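Trullthorpe Shared Kitchen: Washing Up and Sink Area FAQ

Answers to the questions we get most often about the sinks, the dishes and the counters. The kitchen is open to all residents of Trullthorpe House. If your question isn't covered, leave a note in the box beside the pantry door or write to Efthymia Sotiropoulos at the building office.

When do dishes have to be done?

Dishes used for breakfast or lunch should be washed within 2 hours. Dinner dishes should be washed, dried and put away by 10 at night. If you are cooking something that runs past that, put your name on the board and finish when you finish. You don't need to ask permission.

Can I leave a pan to soak overnight?

Yes, on the back burner of the stove, with your name on a piece of tape. Please don't soak anything in the sink itself. Two people can't wash up if one basin is full of somebody's rice pot.

Do I scrape plates before washing them?

Yes. All food scraps go into the compost pail under the counter, including crusts, peels, coffee grounds and small bits left on the plate. We don't have a garbage disposal on either drain. Anything that goes down stays in the trap until a plumber takes it out, and the last visit was in October. A rubber spatula works well for sauces and is kept in the top drawer with the can opener.

Cooking fat does not go in the compost or down the drain. Let it cool, pour it into the jar marked FAT, and put the full jar in the trash.

What order should I wash things in?

Glasses first, then silverware, then plates, then bowls, then pots and anything greasy. Change the water when it turns cloudy. If you only have a plate and a fork, wash them under a slow stream and skip the basin of water altogether.

Large mixing bowls are the item people most often give up on. Rinse them as soon as they're empty, especially after bread dough. Use cold water for dough and batter. Hot water cooks the flour onto the metal and you will be picking at it with a fingernail.

Which basin is for what?

Wash on the left, rinse on the right. Plastic bags, produce wrappers and packaging should come out of the basins before you run any water. A wet bag over a drain will hold back a surprising amount of water, and the counter next to the sink is wood-grain and doesn't like standing puddles.
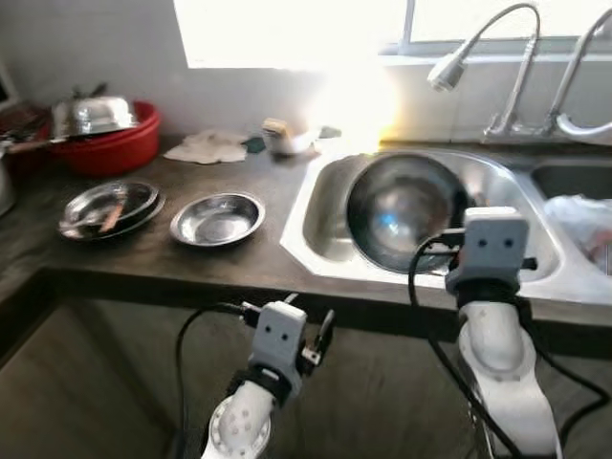 Efthymia Sotiropoulos would like it added that the left-and-right rule is a habit and not a law. If the left side is taken, she says, use the right and leave room for the next person. She has also asked that big bowls be washed before the plates when there's a line, so that the basin is free sooner. Both are fine with us. The order given above is for when you have the sink to yourself.

Which faucet should I use?

Either one. The one with the tall curved spout and the spray head is easier for bowls and stockpots. Turn the water off fully when you are done – the handle can feel closed a little before it is.

How do I clean the stainless steel plates and bowls?

Dish soap and the soft side of a sponge. The steel pieces are from Zervas, and we bought them because the ceramic ones kept getting chipped. They'll take a dent but they won't break. A few points:

No steel wool. It leaves fine scratches that hold on to grease.

White chalky spots are from our hard water. Wipe them with a splash of vinegar, rinse, and dry.

Rainbow marks on the bottom of a bowl are from heat and are harmless. Vinegar takes those off too.

Don't leave salty water or tomato sauce sitting in a bowl. It can pit the surface over time.

Don't put the steel plates in the microwave. Use the glass ones on the shelf above it.

What are the rules for sponges?

Green sponges are for dishes. Yellow sponges are for counters and the stove top. When a green one gets thin or starts to smell, throw it out and take a fresh one from the cabinet. We don't cut old sponges down for second use anymore, as they kept finding their way back to the dishes.

Squeeze the sponge out and stand it on its edge at the back of the counter. Sponges left flat in the bottom of a basin stay soaked and have to be replaced about twice as fast.

And cloths?

Counter cloths are changed every morning. Use one to wipe down, rinse it, wring it out and hang it over the rail on the oven door. Please spread it out. A cloth left in a heap will be sour by the next day, and it goes straight in the wash bin if we find it that way. Dish towels are separate and are for drying clean dishes only – not hands, floors or spills.

Is there a dishwasher?

There is an Inari countertop model in the pantry. It holds one person's dinner dishes and takes around 2 hours, so most people wash by hand. It's meant for evenings with guests. Don't run it at the same time as the kettle, or the breaker will trip.

What soap do you supply?

Plulleo unscented, in the pump bottle. It is concentrated, and one pump is enough for a full basin. The refill jug is under the sink on the left. If you prefer your own soap, keep it in your own cupboard with your name on it.

Where do clean dishes go?

Steel plates go in the rack to the right of the stove, biggest at the back. Bowls nest on the lower shelf. Dry everything before you stack it, as two wet bowls will stick together and you'll have to run warm water over the outer one to separate them.

Dirty and clean plates tend to end up side by side on the counter when somebody is called away in the middle of the job. If you come across a plate and can't tell, wash it.

Something is broken or leaking. Who do I tell?

For a slow drain, a dripping faucet or a loose handle, write it on the board and Wim Van Acker will take a look. For water on the floor, turn the valve under the sink clockwise until it stops and call the office on extension 944, day or night.

Please don't use chemical drain cleaner. Try the plunger first. It hangs on the inside of the cabinet door and is used for the kitchen only.

Can I bring my own dishes?

Yes. Mark them on the bottom with nail polish or a paint pen. Unmarked dishes are treated as shared, and we can't sort out afterward which blue mug was whose.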